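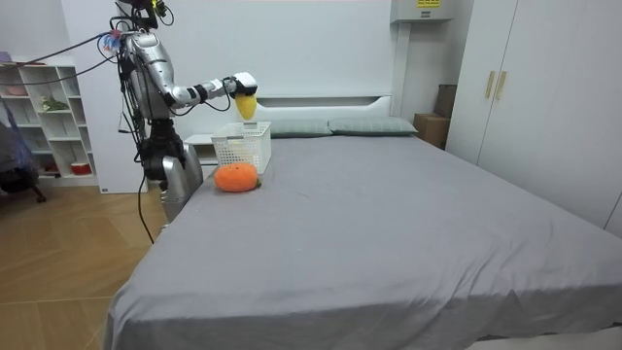 Plush Fruit and the Bedroom Basket: Your Questions

We get a lot of mail at Curnerdale about plush fruit, and I love every bit of it. Most of it comes down to the same few worries: where to keep them, how to wash them, and what to do when the bed disappears under a pile of citrus. I've gathered my answers on one page. If yours is missing, write to me and I'll add it.
Gaëtan Chauvin

Why keep a basket on the bed at all?

It doesn't have to live there! Ours goes up near the pillows for tidying and comes down again at night. Having it on the mattress means you can sort at a comfortable height, and a child can kneel beside it and drop things in. A basket on the floor across the room turns the whole business into a throwing contest (fun, but the lamp won't thank you).

What sort of basket works best?

I'm a big fan of plain white plastic with holes in the sides. It's light, you can rinse it in the shower, and air gets through to the toys. Wicker is lovely to look at but it snags fuzzy fabric something awful. I had a wicker one from a market in Stevthorpe and it pulled threads out of a very nice peach. Go for a rectangular shape if you can, as it sits flat against a headboard and slides onto a shelf afterward.

How big should it be?

Tip all your fruit onto the bed, push it together, and get a basket a little bigger than the heap. Soft toys squash down, so don't go enormous. If you have to lean on the lid, you've gone too small. Better still, skip the lid. An open top gets used far more.

Which pieces should I start with?

Mix your shapes! Something round, something long, something cut in half. An orange is the classic, and I'm very fond of the fuzzy ones that could pass for a persimmon depending on your mood. A banana gives you a curve to tuck around the others. Cut fruit with a green rind and a pale face is my personal weakness, because it looks cheerful whichever side lands up. Yellow mango shapes are great for small hands too. 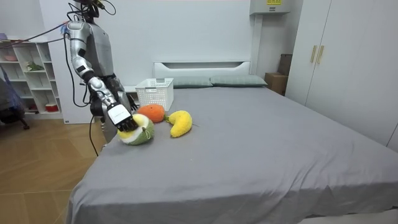 What order do you put them away in?

Long things first, laid along the bottom, then the round ones on top. A banana dropped in last always ends up sticking out and hooking itself on a sleeve. With younger kids I forget about order completely and call out colors instead. "Find me something yellow!" gets a bed cleared faster than any amount of asking nicely.

How do I wash them?

Check the label first. If it says surface clean only, believe it. Otherwise, put each toy in a mesh bag or a knotted pillowcase and run a cold, gentle cycle with a small amount of mild detergent. More than 4 toys in one load and they don't get rinsed properly, at least in my machine. Squeeze them in a towel afterward and let them dry in the air. Thick ones can take 2 days to dry all the way through, so give the middle a good pinch before you put them back in the basket.

The leaf on my orange has gone floppy. Can it be saved?

Nearly always! Felt leaves go limp after washing. Lay the leaf flat between two clean cloths while it's damp, put a book on it and leave it overnight. If it's coming away at the seam, a few small stitches in green thread will hold it. Please don't use glue if there's a baby in the house who chews things.

What color bedding do you recommend?

Whatever you like sleeping in, of course. But I have to say, gray sheets with gray-green pillowcases are a dream for this. The orange and yellow pop right out, so you can spot a stray in a second. We had a patterned quilt for years and lost a plush lime in it for most of May.

Does the fuzz come off on the sheets?

A bit, at first. Shake new toys outside and go over them with a lint roller. The Langlois persimmon we had shed for the first few weeks and then stopped. Smooth fabrics hardly shed at all.

How many is too many?

I'm the wrong person to ask. My sister-in-law says 9 and I have rather more than that. We met a collector at the Solow toy swap who owns 200, all fruit, no vegetables, and she keeps them by season in under-bed drawers. I came home and reorganized everything.

Can I send you pictures of mine?

Yes, please do! I read every message, usually in the evening with a cup of tea. Tell me what you call them as well, if they have names.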